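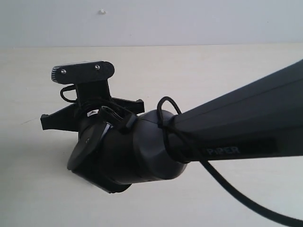
Tasora buying guide: progress report to the Guillot Fund
Tuesday, February 13, 2024
Prepared by Yi-chun Su, project lead, Stostville

Dear Ms. Lefèvre,

Please find our report on the second period of the grant. Tasora is the independent web guide to intimate products for adults, with reviews that are written in a calm tone and carry no paid placement. In your last letter you asked us to be more exact about delays, so I have put them where they belong and not at the end.

Work completed

The guide has now 30 published reviews. The section on lubricants is finished and the section on massagers is finished except for two pages on charging. Deisy Quintero rewrote the introduction, which our test readers had found too medical. The new text uses the words that people use at home, and it explains "body-safe" the first time it appears.

The page on materials was read 577 times in January. It is the most visited page after the home page, and I admit that we did not expect this. Most readers come to it from a search on how to clean silicone. We have therefore moved the cleaning advice to the top of the page and made a version that can be printed on one sheet.

We also answered letters from readers. Many of them are from couples over sixty who did not want to ask in a shop. Albane Poulain answers these letters, and with the permission of the writers she has turned four of them into short articles. 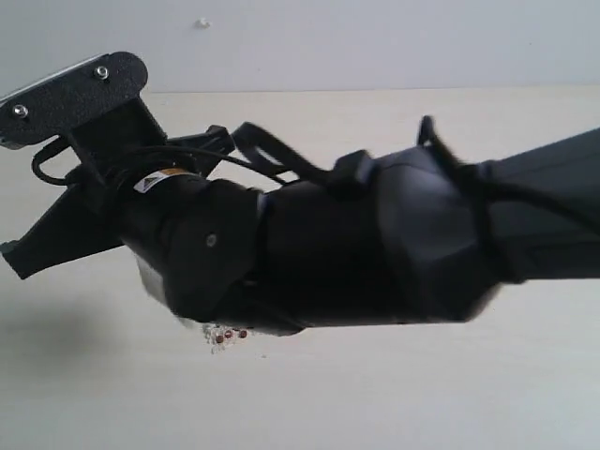
Delays and changes

The move of the site to Fastbridge took longer than planned. Their standard filter blocked our pages as adult content, and every page had to be approved by hand. The move is now complete, but the reader forum will open one period later than we wrote in the application.

Two makers refused to send samples when they understood that they could not read the review before publication. We bought the products in a normal shop instead. The cost was $700, taken from the travel line, where money was left. I would be grateful if you confirm that this is acceptable.

We removed the planned article on gift sets. After we had compared several, Deisy and I agreed that the contents were mostly the same items in a different box, and a full article would not help the reader. A short note in the shopping advice says this.

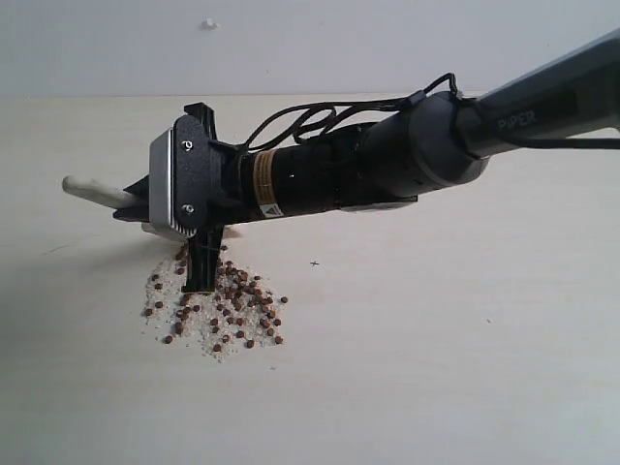 Packaging and labels have become a larger part of the reviews than we foresaw. Aurélien Marchal joined us for this work, and he checks if the buttons, the instructions and the battery symbol can be understood by a person without reading glasses. The usual weak point is contrast. Many makers print their power button in letters only a little lighter than the surface around them, and on a small product at night it is of little use. We now give each product a separate mark for legibility, and one maker has already written to ask how it can improve.

Next period

- Finish the two pages on charging, with a paragraph on travel locks.
- Open the reader forum, with Albane as moderator.
- Translate the materials page into Spanish. Deisy will do the first version.
- Ask a pharmacist to check the advice on lubricants and condoms before we print it as a leaflet.

The statement of expenses is attached separately. If the change of the travel line needs a form, please send it to me and I will return it the same week.

With kind regards,
Yi-chun Su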